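# Two Grippers, One Table of Fruit – speaker notes

Talk for the Stavside meetup, September. Ljubica Kelmendi.

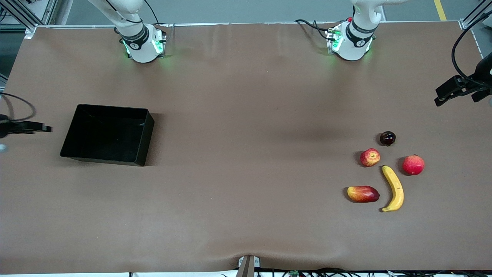 (Take a breath, find the clicker, say hello to the back row.)

So thank you all for having me, and thank you to whoever found the extra chairs. When I offered to do this talk I had planned to compare four kinds of gripper, and then the year happened, and I'm going to compare two. I think it's a better talk for it – you get more of the mistakes.

For those who haven't met us, Pulten is a small shop and most of what we do is picking and packing for people who handle food. A customer comes in and says "can it pick up our stuff," and their stuff is never a box. It would be lovely if it were a box.

## Why fruit

Fruit is cheap, it's different every time you buy it, and it tells on you. Squeeze a wooden block too hard and you'll never know. Squeeze a plum too hard and by the next morning everybody in the kitchen knows.

The task is as plain as we could make it. Fruit on one side, black bin on the other, two arms, move the fruit into the bin. The set is a plum, two apples, a banana and a mango. We kept the two apples because they're not the same shape, and I'd been fooling myself for weeks by testing on one nice apple that I'd gotten fond of.

(Somebody always asks about oranges. Oranges are easy. Move on.)

## The two sets of fingers

Both are parallel grippers, so two fingers that close toward each other, nothing fancy. What changes is the fingers and how we drive them.

The Jerwood set is stiff. Flat pads, no give, and a very honest force reading, and I say that with love because I've worked with some dishonest ones. The Wainwright set has softer pads that bend a little around whatever they're holding. You pay for that in the reading, which goes mushy right when you'd like to know something.

We gave each set 200 picks a day until we had 1000 on both, same operator settings, same lighting, fresh fruit whenever the old fruit got sad.

## What we saw

- **Apples:** hardly any difference. Both sets were fine, and if apples are your whole business you can go get a coffee now.
- **Plum:** the soft pads win, clearly. The stiff ones can do it, but you have to turn the closing speed way down, and then your cycle time goes with it.
- **Mango:** this one surprised me. I expected soft pads to win again, and they did hold it well, but the mango would roll a little in the grip during the move and land in the bin at a silly angle. Stiff pads across the narrow way were steadier.
- **Banana:** oh, the banana. (Pause here, let them laugh.) It's a question of where you grab it. Near the middle, both sets do well. Near an end, it swings, and then it knocks into the wall of the bin on the way in.

I want to stay on the banana for a minute, if you'll let me, because it changed how we work. We spent a good while blaming the pads, swapping them, cleaning them, swapping them back. The trouble was in our grasp planner, which liked whichever spot looked flattest to the camera. We added a small penalty for grabbing far from the center and most of the swinging went away, with either set. I wish I'd looked there first. I did apologize to the pads.

## Cables, briefly

People skip this part in talks and I'd like to put in a word for it. With two arms that both reach across the table, the gripper cables need slack, and they need it in the right place. Too short and the wrist stops early – too long and the loop drops into the camera's view and the planner thinks you've bought a very thin eggplant.

Run both arms through their full reach by hand before you tie anything down. Then do it again with the wrist turned the other way.

## Where we ended up

We're using the Wainwright pads for mixed fruit and keeping the Jerwood set for anything firm and heavy. The swap takes a few minutes, and we recheck the grip force every time, even when we're in a hurry, especially then.

Next I'd like to try a soft pad on one finger and a stiff one on the other. My colleagues think it's a terrible idea and they may be right.

(Questions. If there's time, go back to the banana clip. Repeat each question into the microphone, you forgot last year.)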